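Open day at the Mornurier test hall: notes on writing rules for grippers
Posted 25/07/2024

I went to Mornurier because my own workplace must write a handling procedure before December and none of us had written one before. The invitation promised a tour, coffee and a talk on good practice for robot arms that pick up household things. I expected mostly the coffee. I came home with eleven pages of notes, and I try to put them in order now.

The hall is behind the old bus depot, and the entrance is not easy to find. At the desk you sign a safety sheet, which is one page, in large letters. I liked it. At my work the same sheet has six pages and people sign it without reading. The lady at the desk waited until each visitor had read to the bottom, and there was a small line because of this, but it moved.

We began with the real cells. Every cell has a yellow line on the floor and a speed card on the gate. The card gives two numbers, one for when the gate is closed and one for when a person may be inside. In the first cell it was 900 millimeters per second closed and 325 open. Ionuț Pascu, our guide, told us that the card must be changed by hand and signed each time the tool is changed, also when the new tool has the same weight. A visitor asked if this was too much paper. He answered that the signature takes less time than the question, and then he laughed and apologized to her.

The part I came for was upstairs, in the simulation room. Mornurier has a house rule that a grasp on any open or breakable object must be tried in simulation before it goes to a real arm. They call the rule book Flarnix, after an earlier project, and it hangs in a ring binder next to the screens. I was allowed to copy some of it. I write it in my own words:

The task sheet says which part of the object may be touched. "Pick up the mug" is not accepted. It must be "by the wall" or "by the handle".
When one finger goes inside a cup and one stays outside, the approach is stopped before closing and the operator looks at both fingers.
Other objects stay on the counter during the trial. A grasp tested only on a clean counter is not approved.
A fault in the rendering is written in the log, even if the grasp went well.
A grasp needs 600 trials before it goes to the real cell, with the light and the positions changed between them.
Any change of rule is signed by 2 people, and one of them must be from another team.

I had doubts about the fourth rule, so I asked. Ionuț said that small faults in the picture, for example an edge that looks like stairs, can be harmless for a person and still confuse a program that learns from the picture. If the fault is in the log, the team can later find all trials with the same fault. I found this convincing, but I think it needs a person with much patience for the log.

The third rule gave a long discussion. A man from Ilano thought that it mixes two tests, the grasp and the avoiding of obstacles, and that you cannot know which one failed. I partly agree with him. In our procedure I would perhaps ask for both, first the clean counter and then the full one. Nobody from Mornurier defended the rule very hard – I had the feeling they have the same discussion inside the house.

What I missed was something on how to retire a rule. The binder only grows. Marinescu, which had a table by the stairs, showed a system where every rule has a review month, and if no one confirms it, the rule goes to a separate list and must be discussed. I took their leaflet and will try this with my colleagues.

Practical things: the tour is two hours and a half, closed shoes are required, and the stairs are steep – there is an elevator, but you must ask for the key. Photos are allowed upstairs only. The coffee was good.

At the end we stood by the screens and followed a mug trial on the marble counter, with one finger at the front of the rim and the other still wide to the right. 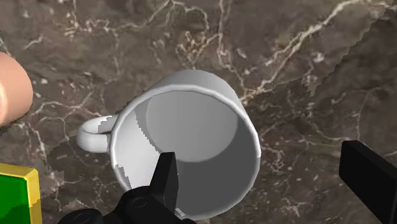

Sugeng Harahap wrote to me after reading these notes that he would keep the 600 trials but drop the second signature for small corrections of wording, because in his experience people stop correcting the text when each comma needs a colleague from another team.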